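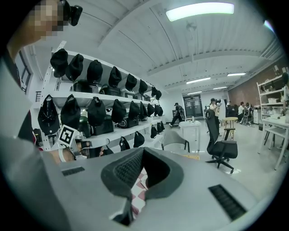 Saturday, 3 pm. Jump testing, Rangel gym

Third go at the vertical jump comparison, contact mat against the force plate. Thodoris Andreadis still thinks the mat is fine for the under-18 squad. I still don't.

Six players, three jumps each, hands on hips. The mat read higher than the plate on nearly every jump, and the gap was worst for the two forwards. My guess is they tuck their knees on the way down and buy themselves extra air time. The mat can't tell a tuck from a real jump — it only knows when the feet left and when they came back.

Thodoris says a constant offset would fix it. Maybe, if it were constant. It wasn't in July either, and we were told then that the Rimedel firmware would sort it out.

Also not convinced by the Kosusham warm-up. Everyone jumps better after it, sure, but everyone also jumps better on the second set with no warm-up at all. Need a session with the order swapped before anybody puts that on a slide.

Plate zeroed at the start and again after set two. Rest between jumps was 90 seconds, except for the last player, who got less when we ran short on gym time. Leave his numbers out.

To do: rerun with straight legs on landing, someone watching knees only. Ask for the raw flight times from file 1891, not the rounded ones.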